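Ponard is recruiting paid participants for a study of household tidying by teleoperated humanoid robots. The study compares two methods of correcting a robot policy when it misplaces an object: full takeover by the operator, and short wrist-only corrections layered on the running policy. Sessions are held at the Brandomby site in October.

The test task is shoe rack sorting. Slippers of several colors must end up on the shelves in matching pairs, toes aligned.

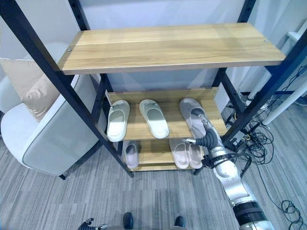
*Grasp on a gray slipper, middle shelf.*

In the pilot, wrist-only corrections shortened the average intervention but left more pairs out of line. We do not know if this comes from the method or from operator habit - the pilot used lab staff only. The present call is for people with no robotics background.

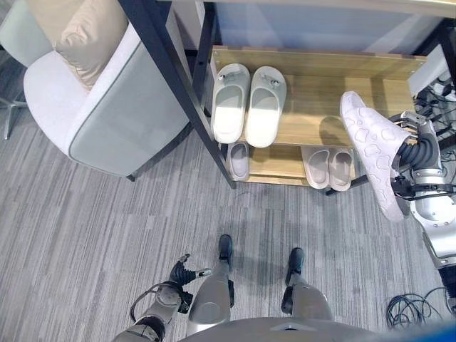

**Steyn Dollonari**

Each participant attends 2 sessions on separate days. A session has 7 trials per method, with a break between methods. You will operate the arms through handheld controllers and a headset, then fill in a workload form. Training is given before the first trial, and trial data from the training period is discarded.
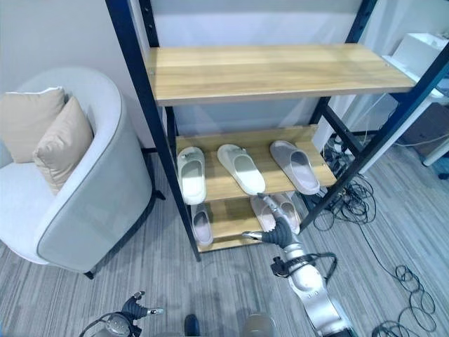 *Right hand near the pair on the bottom shelf.*

**Requirements**

- Age 18 or over
- Normal or corrected vision (glasses fit under the headset)
- Full use of both hands
- No history of severe motion sickness

There are 13 places. Participants are paid per session at the standard Ponard rate, and travel within the city is refunded against receipts. You may withdraw at any time and keep payment for sessions already completed.

Recordings are stored under a participant number. Head and hand motion is logged; your face and voice are not.

To apply, write to the Brandomby study desk with your available dates in October and your dominant hand. Please put "rack study" in the subject line.

Posted 21 Jun 2018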